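Wisach Wool Wash, Unscented

Knitwear | Liquid, 1096 ml bottle | Ships from our Reditz warehouse

We have sold a good many wool washes over the years, and Wisach is the one we keep coming back to for our own sweaters. It's a gentle, no-rinse liquid with a little lanolin in it, so your woolens come out soft and don't get that squeaky, stripped feeling you get from ordinary detergent. It has no perfume at all, which our customers with sensitive skin (and the ones who store their knits with cedar) have thanked us for more than once!

To use it, fill a basin with cool water, add one capful, and lay your sweater in. Let it soak for fifteen minutes or so, then lift it out with both hands underneath – a wet sweater is heavy and will stretch if you haul it up by the shoulders. Roll it in a towel, press, and dry it flat.
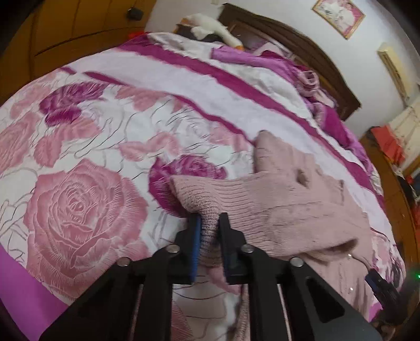
Cuffs and collars usually need the most help, as they pick up hand cream and makeup and whatever was on the kitchen counter. Dab a drop of Wisach straight onto the ribbing before the soak and work it in with your fingertips. Please don't scrub, however tempting it is, or you'll have felt where you used to have a cuff.

It is happy with merino, lambswool, alpaca, cashmere and cotton knits. We'd keep it away from anything labeled dry clean only.

Details
Scent: none
Capful: 10 ml
Refill pouch: 3000 ml, sold separately
Cap and bottle: recyclable
Returns: unopened bottles, within 90 days

Goes well with
Jomberg mesh drying rack
Jomberg sweater comb
Lương cotton storage bag, large

Orders placed before noon leave Reditz the same day.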